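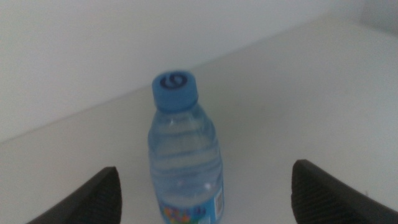
How Does a Book Learn to Talk?

Somebody has to read every single word out loud, and that somebody is called a narrator! Dwayne Ostrowski once read a story with 116 chapters, and he gave the grumpy dragon, Waltar, a voice like gravel.
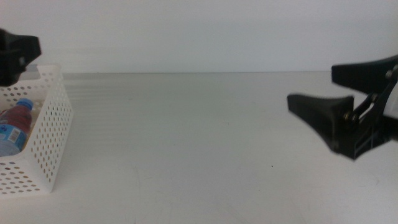 A bottle of dark red drink in a white basket.

Narrators sit in a very quiet little room (even a rumbly tummy can spoil a sentence, so they have to say it all over again). 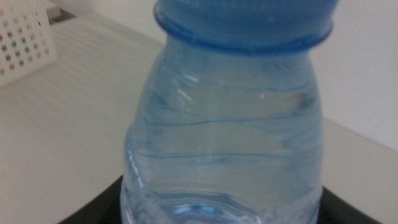
A water bottle with a blue cap, up close.

Then an editor listens to the whole thing and snips out the coughs and page rustles.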